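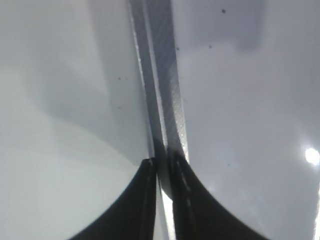 4.2 Gray surfaces and the bright edge

Gray parts were the hardest group in the Zemia set to label by surface finish. Of the 163 items that raters marked as "gray, finish unclear," most were long and narrow, and most had more than one tone across their width. The strip in Figure 4 has both features. It is made up of parallel bands in different grays, with a pale silvery line along the left side and a darker band with a fine diagonal texture on the right. A rater who looks mainly at the left side will tend to write "metal." A rater who looks mainly at the right side has a reason to write "woven" or "patterned." Our label sheet allowed one finish per item, so these two readings were recorded as a disagreement even when both raters had described their part of the surface well.

We therefore split the finish label into two fields. The first field, sheen, records whether there is a bright line or patch and where it sits on the item. The second field, texture, records any repeated pattern finer than the bands themselves. Neither field asks for a material. For Figure 4, sheen is entered as "line, left edge, strongest toward the top" and texture as "fine diagonal, right band, clearer toward the bottom." The material field was kept for items where a rater had some other grounds for filling it in, such as a printed label or a broken end, and was otherwise left blank.

The change was tested in Vesisley with 10 raters, none of whom had worked on the first round. Each rater labeled 50 gray items twice, once with the old sheet and once with the new one, with a week between the two sessions. Half of the group started with the old sheet. Agreement on sheen was high from the start. Agreement on texture was lower and depended on how much of the item's length a rater took into account. Where a pattern grew stronger along the item, raters who stopped at the upper part often entered "none." We added a line to the instructions asking them to follow each band from one end of the visible part to the other before filling in the texture field.

Two problems remain. A bright line can come from the light in the room as well as from the shape of an edge, and a single view does not separate the two. We did not try to correct for this. The word "brushed" was also used in two senses, by some raters for a metal finish and by others for any soft streaking in gray. It has been taken off the list of suggested terms, and old entries that use it are marked for a second reading. The counts in Section 4.3 leave those entries out.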